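Sorting the jewelry, finally

I have been putting off the jewelry for most of the year. It was all in one bag at the back of the wardrobe in the bedroom, and every time I wanted a bracelet I pulled out the whole knot and gave up. In April I told myself I would do it in one afternoon and get it into a proper box.

The box came from a shop in Arnitside that sells display stuff to market traders. Plain black, square, no dividers. I looked at one with 13 little compartments and decided I would never put things back in the right ones. I also didn't want to pay more than the jewelry is worth – most of it is not worth much.

I used the table in the bedroom with the blue flowered cloth on it. A cloth is better than a bare table for this job. Beads don't roll as far, and pearls don't get scratched. I tipped everything out in one heap and started with whatever was on top.
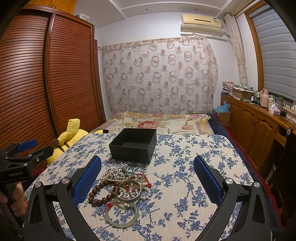

The bangles are easy, so I do those first. They come straight out once you lift the strings off them. The jade one I wrap in a bit of soft cloth before it goes in, after chipping one on a sink years ago. The metal one can look after itself.

Pearls take longer. I don't pull. I find the clasp, open it, and work that end back through the loops. If a strand has knotted on itself, a blunt needle helps. Pearls go in last, on top, laid flat. Hanging them stretches the thread, and I have already paid for one restringing in Grematstead.

The big wooden beads are my favorite and the ones I wear most. They get a wipe with a dry cloth and that's it. No water, no polish.

Next is the top of the long cabinet under the window – the papers first, then the small bottles. I have given myself until the end of the month.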